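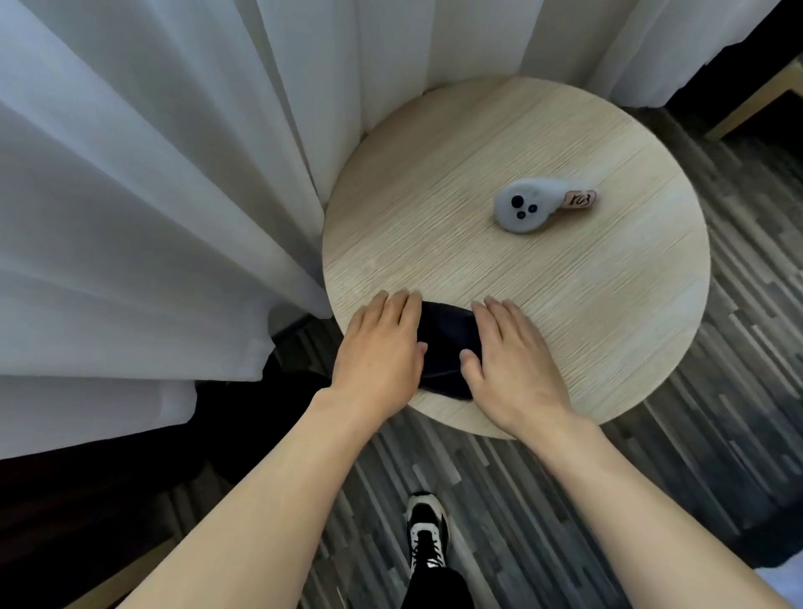

## 4.2 Small Dark Garments and the Problem of the Last Fold

**Figure 3.** Both hands flat on a small bundle of navy-black fabric at the front of a round table. The lower edge of the fabric hangs just over the rim.

Folding manuals are written for shirts. A shirt has shoulders, a front, and a firm opinion about where its middle is. The items in our third group have none of these advantages, and participants handled them with a good deal less ceremony. Of the 100 folding episodes we coded, 42 involved pieces that could be covered by two spread hands, and it is these that gave our coding scheme the most trouble.

The original scheme, adapted from the Hiebert inventory, separates *folding* (one layer brought over another) from *smoothing* (pressure without a change in layers). Figure 3 shows why our two coders spent an entire afternoon in March disagreeing. The fingers are spread over the top of the fabric and the thumbs are at its sides, so the piece is held from above and squeezed inward at once. One coder saw a fold. The other saw smoothing. Both cited the manual, and both had the page number ready. We have since added a third code, *gathering*, which covers any two-handed squeeze on a soft item whose layers cannot be told apart.

Color made matters worse. On dark fabric a crease and a shadow look much alike, and a bundle with an oval outline offers no corners to count. The pale wood-grain tabletop helped with the outline and did nothing for the interior. Agreement between coders on light items stood at 90 percent before the new code was added. For dark items we prefer to report the figure after.

Table shape also deserves a word. The Noloven protocol assumes a rectangular surface and instructs the folder to "align the hem with the table edge," advice of limited use at a round one. Participants at round tables worked close to the rim nearest them and left the far side to whatever was already living there, in this case a pale game controller with a handwritten tag on its handle. In 11 episodes part of the item hung over the rim. We coded these as *overhang* and did not treat them as errors, although the Noloven protocol would.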